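Wernby 2018: dois dias entre mangás, filas e uma mala que voltou bem mais pesada

Cheguei ao pavilhão da Wernby com o casaco ainda molhado e a pulseira já no braço, e em menos de cinco minutos estava perdido. Feliz, mas perdido! O mapa que entregam na porta é bonito (capa da Oller, em azul e laranja) e quase inútil, porque as letras dos corredores não batem com as placas penduradas no teto. Acabei me guiando pelo cheiro de café, que me levou direto ao estande da editora Marinho, e foi ali que começou de verdade a minha visita.

Para quem nunca foi: a Wernby é uma feira de mangá, light novel e quadrinho independente, pequena perto das grandes convenções e muito mais fácil de aproveitar. Este ano eram 294 mesas de artistas e editoras, e dá para ver tudo em dois dias se você não parar para conversar. Eu parei para conversar o tempo todo, então vi talvez metade.

O estande da Marinho

A Marinho publica light novel traduzida há poucos anos e ainda tem aquele jeito de editora em que a pessoa do caixa é a mesma que revisou o livro. Comprei três volumes e fiquei uns bons vinte minutos ouvindo sobre notas de rodapé. A política deles agora é cortar quase todas e levar a explicação para um glossário no fim, com a pronúncia dos nomes. Eu era contra. Depois de folhear o quarto volume da série do farol, que já saiu assim, confesso que balancei: a leitura corre muito mais solta, e o glossário é escrito com graça, dá vontade de ler separado.

Também mudaram o papel. O novo é mais amarelado e mais leve, e o volume abre sem estalar a lombada. Quem lê em ônibus vai agradecer. O preço subiu um pouco nos volumes grossos, mas os finos ficaram iguais.

Levei ainda um marcador de página de brinde, com a raposinha da capa do primeiro volume, e já perdi.

A palestra da Oller

O auditório principal tem 423 lugares e encheu antes da hora. Consegui uma cadeira na lateral, atrás de uma coluna, de onde eu via perfeitamente metade do telão. A Oller vinha com fama de fazer apresentação arrastada e desta vez foi o contrário: quarenta minutos, título atrás de título, gente gritando a cada capa.

O que eu consegui anotar:

"O Jardim dos Relógios", light novel de mistério em cinco volumes, com as ilustrações coloridas originais e capa com verniz localizado. O primeiro sai em maio.

"Bairro Submerso", mangá de ficção científica, formato grande, dois volumes em um. O traço é lindíssimo, com aquelas páginas duplas de cidade alagada que pedem tamanho mesmo. Era o meu maior desejo da feira e eu dei um grito vergonhoso.

"Minha Avó é a Rainha dos Demônios", comédia, que já tem um público fiel pela versão digital e agora ganha edição impressa. Os leitores digitais vão ter desconto no primeiro volume com um código enviado pela conta.

"Sopa para Dragões", mangá culinário, volume único. As receitas foram testadas na cozinha do escritório, segundo eles, e uma delas foi retirada do livro. Queria muito saber qual.

A parte das perguntas foi curta. Alguém quis saber da série de piratas parada no volume oito, e a resposta foi que a tradução do nove está pronta e a do dez em andamento, sem data. Já é alguma coisa. Outra pessoa perguntou sobre audiolivros em português e a sala inteira se animou, mas por enquanto estão só estudando o assunto.

Oficina de tradução com Darnell Gallagher

Esta foi a melhor surpresa. A oficina era numa sala do segundo andar, com inscrição por ordem de chegada, e eu entrei quase por acaso, procurando o banheiro. Darnell Gallagher traduz do japonês há muito tempo e mora em Portugal, de modo que a oficina foi num português delicioso, meio de lá e meio de cá, com discussões sobre "tu" e "você" que poderiam ter durado a tarde toda.

O exercício era simples: uma página de diálogo, quatro personagens, nenhuma indicação de quem fala. Em japonês, o jeito de dizer "eu" já separa as vozes. Em português a gente precisa achar outro caminho, e o grupo foi achando: um personagem que nunca termina as frases, outro que chama todo mundo pelo sobrenome, uma menina que responde sempre com pergunta. Quando lemos a página em voz alta, as quatro vozes estavam lá. Fiquei arrepiado.

"Leiam em voz alta para alguém que não conhece a história", foi o conselho de Gallagher, repetido umas três vezes. "Se a pessoa perguntar quem falou, voltem para a mesa."

Saí com duas páginas de anotações e uma vontade enorme de reler com outros olhos tudo o que tenho na estante. Se repetirem no ano que vem, cheguem cedo, porque a sala é pequena e ficou gente na porta.
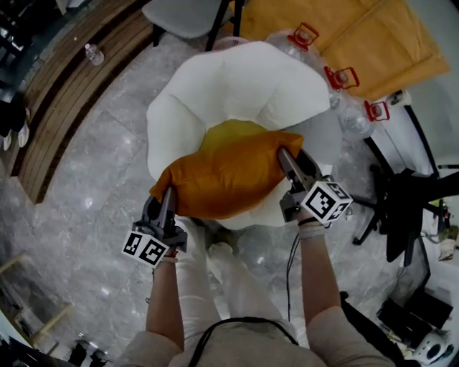 O corredor dos independentes

Reservei a manhã do segundo dia inteira para os artistas independentes e devia ter reservado a tarde também. É um corredor comprido, de mesas estreitas, e cada uma é um mundo. Encontrei uma história de fantasma passada numa padaria (dezesseis páginas, grampeada, perfeita), um zine sobre sonhos recorrentes com elevadores e uma adaptação em quadrinhos de contos populares que eu não conhecia, impressa em duas cores numa gráfica de bairro.

O coletivo Dodus merece um parágrafo só dele. São seis autores que escrevem uma light novel a doze mãos, um capítulo por mês, e quem assina vota no personagem que vai narrar o capítulo seguinte. Parece receita para bagunça, e o terceiro capítulo é mesmo uma bagunça, mas do quinto em diante a coisa pega um ritmo incrível. A coletânea com o primeiro arco estreou na feira numa tiragem de 200 exemplares, todos numerados à mão. O meu é o 71. Li no trem de volta e terminei antes da minha estação, o que me deixou sem nada para fazer além de ler de novo o capítulo da ponte.

Conversei um pouco com a autora desse capítulo. Ela contou que o narrador perdeu a votação duas vezes antes de ganhar, e que por isso o texto já estava praticamente pronto na gaveta. Dá para sentir, é o mais polido de todos.

Comida, filas e outras coisas práticas

A praça de alimentação continua pequena e cara. O bolinho de polvo estava bom, o macarrão nem tanto. Há uma padaria a duas quadras do pavilhão, saindo pela porta lateral, com pão de queijo e suco por muito menos, e a pulseira permite sair e entrar quantas vezes quiser.

A fila dos autógrafos funciona por senha, distribuída logo na abertura. Quem quer autógrafo e palestra no mesmo dia precisa escolher, ou ir em dupla. O guarda-volumes salvou as minhas costas, fica no subsolo e aceita mala de rodinha. Levem dinheiro trocado para os independentes, muitas maquininhas caíram no começo da tarde, quando a rede do pavilhão ficou sobrecarregada.

A sala de leitura, no fundo, perto da saída B, é um achado. Tem poltronas, silêncio e uma estante livre com os primeiros volumes de quase todas as editoras presentes. Li um romance de escola inteiro ali, coisa que eu nunca teria comprado, e comprei o segundo volume na saída.

O leilão

No fim do segundo dia houve o leilão beneficente em favor de bibliotecas escolares. A peça principal era uma página original de "Bairro Submerso", a lápis, sem arte-final, e foi arrematada por 2649 reais depois de uma disputa animadíssima entre duas pessoas sentadas na mesma fileira. Eu dei um lance tímido num pôster antigo da Marinho e perdi para um menino de uns doze anos com a mãe do lado. Ele levantou o pôster como se fosse taça.

O que veio na mala

Três volumes da Marinho, a coletânea da Dodus, sete zines, um pôster da Oller que amassou na ponta, o segundo volume do tal romance de escola e um caderno pautado para escrita vertical que eu não sei usar, mas vou aprender. Vou comentar os zines com calma num próximo texto, começando pelo da padaria.

Texto publicado em 22/12/18. A lista completa dos anúncios da Oller está na página de notícias, com as capas que já foram liberadas.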